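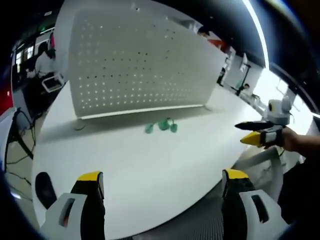
Chapter 7
Seasonal Festivals and the Farming Year

Many of the festivals people keep today began as markers in the farming year. Before printed calendars were common, a village needed some shared way of knowing when to plow, when to move animals to summer pasture, and when to stop work and store food for the winter. A feast day fixed a date in everyone's memory. It also brought people together at a time when there was business to settle, such as rents, wages, and the hiring of farm hands.

This chapter looks at three kinds of seasonal festival: spring festivals tied to planting, midsummer gatherings tied to grazing, and harvest festivals. Winter festivals are covered in Chapter 8, along with the customs of the new year.

7.1 A Spring Festival in the Uplands

We start with a single case. Brorkisdale is an upland valley with 629 residents, most of whom live in or near the village of Kemley. Each April the valley holds Seed Sunday, known locally as "the Carrying." A sack of seed grain is carried on foot from the lowest farm in the valley to the highest, and each household along the way takes out a handful and puts a handful of its own back in. By the time the sack reaches the top farm, little of the original grain is left in it.

The walk takes most of the day. At the top farm the sack is opened and the grain is poured into a wooden trough. Part of it is sown that week in a strip of ground set aside for the purpose. The rest is baked into flat loaves called drakars, which are eaten with soft cheese and pickled onions. The name of the loaf comes from the Drakar, the stream that runs past the old mill.

The oldest written record of the Carrying is an entry in the Kemley parish accounts, made 233 years ago, that lists payment for "ale for them that bore the sack." The entry treats the event as something already well known, so the custom itself is probably older. How much older cannot be said from the accounts alone.

7.2 What the Custom Did

Students often ask whether a festival like this had a practical use or was only symbolic. In this case both answers have some support. Trading handfuls of grain mixed the seed stock of the whole valley, and farmers at the time knew that seed from a neighbor's field often did better than their own. The walk also let people see the state of every farm after the winter — who had lost animals, whose roof was down, who would need help with planting.

The symbolic side is just as clear. A household that had quarreled with its neighbors could refuse the sack, and the refusal would be noticed. The accounts mention two such cases. In both, the family took part again the following year.

7.3 Change Over Time

The Carrying has not stayed the same. When the mill closed, the loaves were baked in private kitchens, and for a time they were left out altogether. The festival lapsed for 79 years and was then revived by the Haddad Folk Museum, which had the parish accounts in its collection. The revived walk follows the road instead of the old field path, and it now draws 300 walkers, many of them from outside the valley.

Revivals raise a question we will return to several times in this chapter. If a custom stops and is later started again from written sources, is it the same custom? Keep the Brorkisdale case in mind as you read Section 7.4, which deals with midsummer fires and the moving of herds.

Key terms: seasonal festival, feast day, seed exchange, lapse, revival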